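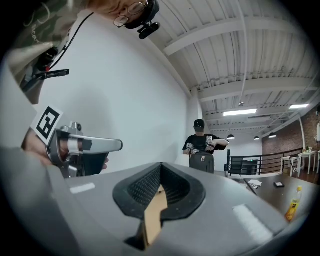 By Lorraine Wihongi | Course handout 5 | Monday, July 16, 2018

We use cookies to remember your settings. By staying on this site you accept our cookie policy. Accept / Read more

Reading a Sourdough Starter

Last week we left off with flour and water in a jar, and I promised you the fun part. So let's talk about what is living in there!

Two kinds of life share the jar. Wild yeasts eat sugars and give off carbon dioxide, and that gas lifts the loaf. Lactic acid bacteria eat sugars too, and they make the acids that give the bread its tang. The acids also keep a lot of unwanted microbes out (I love this part), so the bacteria are doing a kind of housekeeping for the yeast.

Terms to know before the lab:

Feeding: adding fresh flour and water to a portion of old starter.
Discard: the part you take out first. Save it for crackers.
Peak: the highest point of the rise, just before the top starts to sink.
Hooch: the grayish liquid on a hungry starter. Stir it in or pour it off.

Temperature matters more than most beginners expect. A warm kitchen speeds everything up, and a cool one slows the yeast down and gives you a sharper loaf by the end. Maxine Rutherford's section kept one starter on a shelf and a second in the cellar last October, fed both the same rye, and got two breads you would never have guessed were cousins. Her notes are in the course folder, page 17, and they're a joy to read.

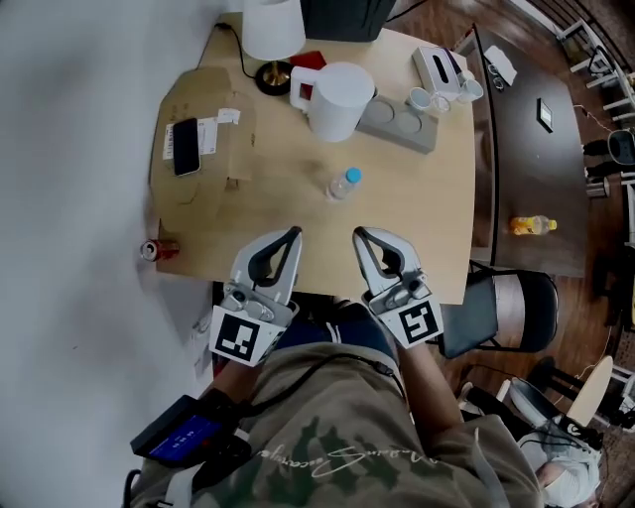
Why does my starter bubble like crazy on day two and then go quiet?

Those first bubbles mostly come from bacteria that can't stand acid. Once the jar turns sour they die back, and the yeast needs a few more days to catch up. Keep feeding it on schedule and don't throw it out.

For the lab, bring a clean jar with a loose lid and a rubber band to mark the level. Write down the level and the smell at each feeding, in your own words. "Green apple," "yogurt" and "old gym bag" are all fine entries, and I've had every one of them turned in.

Reading: chapter 16, plus Keith McAlister's two pages on whole grain flours. Skip the section on commercial yeast for now, we'll get there when we do brioche.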